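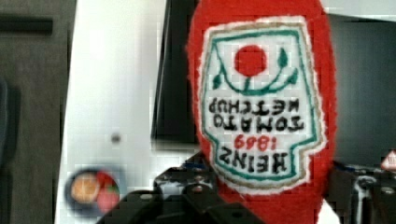
Fibre loss in washing was the subject of our group in the second term, and this report covers the part that was done by Sowmya Marar and me. When a woolly textile is washed, small fibres come loose from the surface and leave with the water. We wanted to know if the washing liquid makes a difference. Soft toys are an interesting case, as many have a raised surface like that of the red ketchup bottle, where stray fibres stand out along the edges, and parents wash such things often. For our tests, however, we used only flat pieces of knitted cloth, which are easier to weigh.

We compared 2 liquids, Claratex and Floltex. The cloth came from a shop in Bultstead and was cut into 19 equal pieces. One piece was kept unwashed. The others were divided equally between the liquids and washed at the same low temperature. The water was then passed through a paper filter, and the filter was dried overnight and weighed.

In total we collected 429 milligrams of fibre. The pieces washed with Floltex lost more, but the difference was small – smaller than the difference between the first wash and the second wash of the same piece. In both liquids the first wash gave the most fibre. 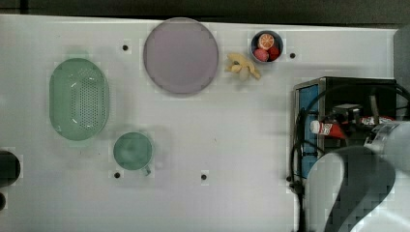 Kidus Belay, after reading our draft, wrote that the cut edges could explain much of the first result, and he asked why we had not sewn them before washing. We think he is right. A cut edge has many short ends which are held by nothing, and a finished product has very few of them.

In March we repeated 2 of the washes with sewn edges, following the method in the Mahrous handbook. The loss in the first wash was clearly lower. We did not have enough cloth left to repeat the whole series, so the comparison of the liquids should be read with care. The weights for each piece are given in the table at the end of the group folder.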